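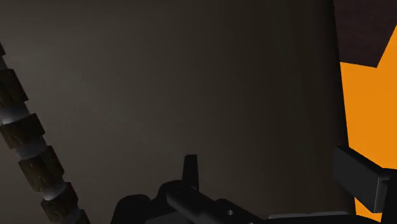 Wood blocks and gray metal bands against a brown wall.

She has the kettle on before I get my coat off. Ten past seven in the morning, October, still dark over the parking lot, and the woman who runs Stillaso has been up since four. She doesn't want her name in this. "Put the name of the shop. People know the shop."

Stillaso reupholsters furniture. Couches mostly, some chairs, church kneelers once. It's been in the same low building behind the tire place for longer than most of the businesses on the street, and she has worked in it for 40 years, the first two of them sweeping up for the man who had it before.

"I was hired to sweep and answer the phone. I hated the phone. So I'd hide in the back with the webbing and he'd yell, and then one day he quit yelling and handed me the stretcher."

I ask what a webbing stretcher is. She goes and gets it. It's a paddle with spikes at one end and the handle has gone black where her thumb sits. You hook the strap, lean, tack. Lean too hard and you bow the rail. Not hard enough and the seat sags by spring and they bring it back and want to know why.

"They always bring it back in spring," she says. "I think it's the windows. They open the windows and look at the house."

What does she wish people asked before they drag a couch in?

"Whether it's worth it. They ask how much. That's a different question." She'll flip a couch over, cut the dust cover, stick her head in. If the frame is doweled and glued at the corners she'll talk to you. If it's staples and cardboard she tells you to take it home and throw a blanket on it. She says she sends more work away than she takes, and has done for years. Her accountant has opinions on that.

The cheap ones, she says, aren't made to be opened. "You take off one piece and the next piece was only standing up because of the first one."

Fabric comes from two places now. Cultetti for the plain weaves and the wool, Gbeho for anything printed. It used to be five or six suppliers with a rep coming by in a station wagon, sample books in the back, stay for lunch. All gone or merged. Cultetti still sends books. Gbeho sends a link.

"I can't feel a link." She rubs her fingers together. "I order a half yard of everything before I show a customer. That's my money. But I've been burned, I got a green once that came in gray. Gray! The lady had painted the room."

So what happened with the lady?

"She repainted the room. Nice woman. She still sends people." 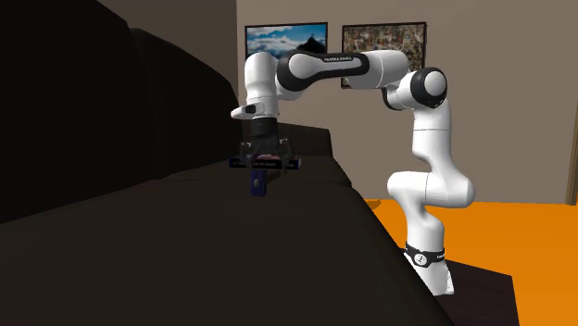 A dark brown sofa, a low table beside it and a white and black robotic arm.

Dark brown is the color she gets asked for most, and the one she argues against. Shows every pale hair, fades along the back if there's a window behind it. She'd rather sell you a mid-tone with some fleck in it. She knows she's going to lose. "They say brown hides everything. It hides coffee. How often do you spill coffee on a couch? How often do you have a dog on it?"

We move to the back room, because the heater is there. A wingback on the bench with no skin on, just burlap and horsehair. The hair is original and she's keeping it. She washes it in a pillowcase, dries it on a screen, pulls it apart by hand. Takes an afternoon. She could buy new foam for 50 dollars and be done before lunch, and on some jobs she does, no shame in it. But hair goes back to its shape and foam dosen't, and after ten years you can tell which one you're sitting on.

Things she has found inside furniture: scissors, always scissors. Pencils. A set of house keys, the house had been sold. A tooth. A letter she read the first line of and then folded up and gave back to the family. She won't say what the first line was, I asked twice.

Money, ever?

"Coins. Everybody thinks there's going to be an envelope. One man stood right there and watched me cut it open, he'd driven down from Gelano, two hours. His mother's davenport. Ninety cents and a comb." She laughs. "He took the comb."

The oldest customer on the books is 91 and has had the same loveseat done three times. Same fabric each time, or near to it, the mill stopped making the first one. That loveseat is due again. The customer called last month to say she wasn't sure about doing it at her age and then called back an hour later and said go ahead, pick it up whenever.

Her hands are bad. She brings it up before I do. The left one goes numb in the cold and she drops tacks. She holds them in her mouth less than she used to — the old way, spit them onto the magnetic hammer one at a time — and mostly uses the air stapler now, which she calls cheating and then says isn't cheating.

Is anybody learning it from her?

"I had a girl three summers. Good hands. Better corners than mine. She went off to nursing school, and I told her go, what am I going to say." There's a kid who comes in after class now and strips old covers. He's slow. She likes slow. He labels every peice with chalk before it comes off, front, back, which way the nap runs, and she didn't have to tell him a second time.

Would she leave him the shop?

"He's sixteen. Ask him if he wants lunch, he can't tell you."

A truck backs up outside. Somebody with a recliner, no appointment. She is already shaking her head at it through the window, wiping her hands, going out to look anyway. I can hear her ask him to tip it over.

Stillaso is open mornings, and afternoons if the door's propped. Call first. She still hates the phone but she'll pick up.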